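Tolton Hall Users' Meeting – Minutes
23 Aug 2026
Posted by Sugeng Menon

The meeting opened with five members present. The minutes of the previous meeting were approved without change.

1. Main room. The Chair reported that the white walls and the ceiling beams are due for repainting in November. Prosten has quoted $2,212 for the work, including the square column. The quote was accepted.

2. Lighting. Members asked that the recessed ceiling lights be left on while any group is in the room. Agreed.

3. Floor. Cables and small items are to be picked up at the close of each session. The Yokoyama group asked whether bins might stay out on the floor overnight. The Chair ruled that they may – provided they are emptied first.

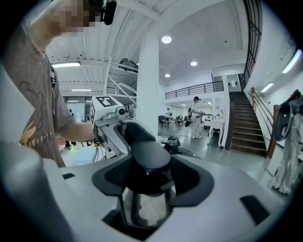 4. Storage. Plalteck has offered shelving for the back area. The Secretary will obtain measurements before the next meeting. One member abstained.

The meeting was adjourned at 4 p.m.

Comments

R.M. – Does the repainting include the doors?

Sugeng Menon – Walls, beams and column only.

Back row – Please add me to the list for the shelving.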